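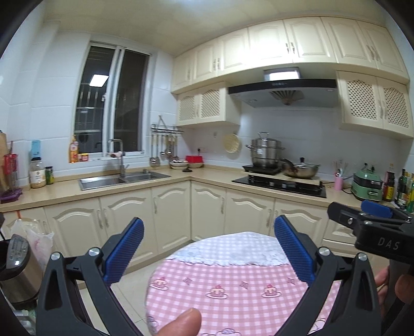 Trinidad Urrutia
February 2020

New write-up from our group is out. It covers two-handed demonstrations recorded with hand-held grippers in home kitchens, and what happened when we cut the data down. Short version in this thread.

The task is clearing small things off a table. One hand picks up an item, the other hand picks up a second item or helps with the first. Most of it is snack packets and other small food items. The code and the project are both called Prestum.

We collected 483 demonstrations. No robot was in the house while we did it. A person holds one gripper in each hand and does the task, and we get the motion and the jaw opening for both sides.

Main question: how should the policy represent where the hands are? We tried 3 versions. One gives each hand its own pose history. One adds the pose of the left hand relative to the right. The last one puts both hands in a shared table frame.

The relative version was the best of them in our tests. The shared table frame looked good until we moved the table, then it got a lot worse. The separate version was fine for single picks and bad at anything where the hands had to meet.
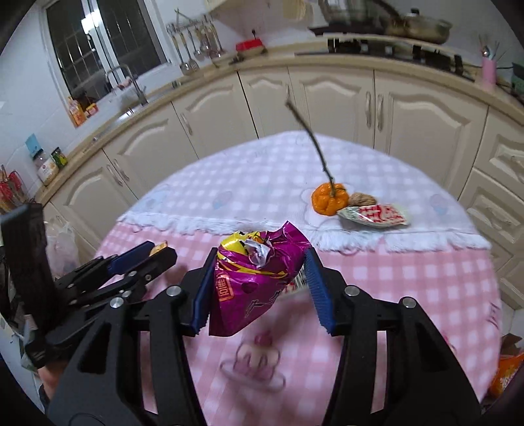
Packets were the hardest category. They fold when you squeeze them, so the jaw opening at contact tells you very little. The same packet can stop the pads at very different widths depending on where you take hold of it.

What helped was labeling the moment of contact from the pads' view of the item and leaving jaw width out of it. Enda Moynihan did that labeling pass in December and wrote the tool for it. The tool is in the repo. It is slow on long recordings.

We then trained on a random subset of 300 demonstrations and compared it with the full set. For rigid items there was almost no difference. For packets the full set was clearly better. If you are short on time, I would spend it on the soft stuff.

Patterned tablecloths did not hurt as much as I expected. Printed food on the cloth caused some false grasps early on, where the policy reached for the picture. Adding more recordings on printed cloth got rid of most of those.

Dark windows were worse. At night they act like mirrors, and the tracking picked up points in the reflection. We now mask windows by hand before processing. I would like to automate that and have not had time.

Things we did not test: wet items, glass, anything with a person reaching in from the other side. Please don't read the results as covering those.

One correction to the first upload. The left and right labels were swapped in 2 of the plots. The numbers in the tables were right. Fixed in the current version.

A few people asked about operator fatigue. We stopped sessions when people said their wrists were tired and did not measure it. Grip style does vary a lot between operators, and I want to look at that next.

Data request form is linked from my profile. Send bug reports to the repo, I lose track of them in replies.

14 comments | 61 shares
Print this thread | E-mail this thread
Contact | © 2020 Trinidad Urrutia | Back to top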